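Fledbridge Bodin Wool Rug Pad

Every rug in our range gets better with a good pad under it, and the Bodin is the one we keep reaching for at home. It's a dense felt pad with a thin natural rubber backing, made at our Brekum workshop, and it does a quiet, useful job that you notice mostly with your feet. Step off a bare floor onto a rug with a Bodin under it and you'll feel the difference right away – softer at the heel, steadier at the edges, and no sliding when someone comes around the corner in socks.

The felt side goes up and the rubber side goes down. The rug's backing settles into the felt after a few days of normal walking, and from then on the two move as one piece. We tried a lot of grippy plastic mesh over the years and never loved it. It crumbles, it sticks to itself in the wash, and it leaves a waffle pattern on some finishes. The Bodin has none of that texture on the floor side. The rubber is smooth and flat all the way to the cut edge.

Dark rugs are a favorite of ours, and navy in particular looks wonderful next to brown. It hides the everyday crumbs, it makes a pale sofa look crisp, and it gives a big room some weight in the middle.

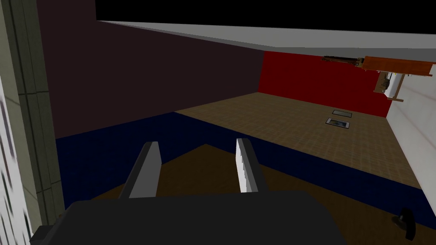

Chocolate brown and dark navy, a pairing we love.

If you have your eye on a deep blue like that one, go for the full-thickness pad. Dark pile shows dents from furniture legs more than a mixed weave does, and the extra felt spreads the load.

Choosing a thickness

The Bodin comes in 2 thicknesses. Standard suits most living rooms and bedrooms, and it's the one to order if you aren't sure. Slim is for doorways and for rugs that sit under a door swing. Slide a folded magazine under the door first to see how much room you have to play with. Doors in older houses can be surprisingly low on one side!

Both thicknesses use the same wool blend and the same rubber. The wool is mostly offcuts from the Firari rug line, so the color changes from batch to batch. Ours have come out oatmeal, slate, and once a really handsome speckled green that we were sorry to cover up.

Getting the size right

Order the pad a little smaller than the rug. You want the rug to drape down to the floor along each side so there's no ridge to trip over. If your rug has a fringe, measure the woven part only and leave the fringe out of it.

You can trim the pad yourself with heavy scissors. Turn it rubber side up, mark your line with chalk, and take long, slow cuts. A utility knife works too – put scrap cardboard underneath and go over the line twice. Rounds and ovals are easiest if you lay the rug upside down on top of the pad and trace it.

Details

Material: recycled wool felt, natural rubber backing
Roll width: 58 inches
Safe for: sealed hardwood, tile, stone, finished concrete
Avoid: fresh floor finish, unsealed cork, heated floors set to high
Care: vacuum on low suction, spot clean with cool water
Warranty: 7 years

For rugs wider than the roll, we send pieces to butt together, plus a strip of cotton tape for the join. Tape goes on the felt side. Press it down firmly with the back of a spoon and you won't feel the seam.

A new pad has a light wool smell when it's first unrolled. Leave it flat in an airy room overnight and it fades nicely.

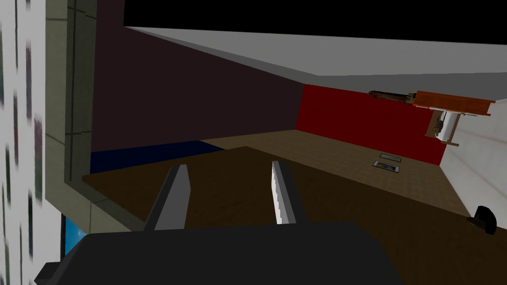
Can I put a Bodin pad under a rug that sits beneath a dining table?
Choose the standard thickness and let the rug reach far enough that the chairs stay on it when they're pulled out. Lift the table into place instead of dragging it, and give the felt a few days to settle before you check that everything is level.

Page updated Jul 16, 2023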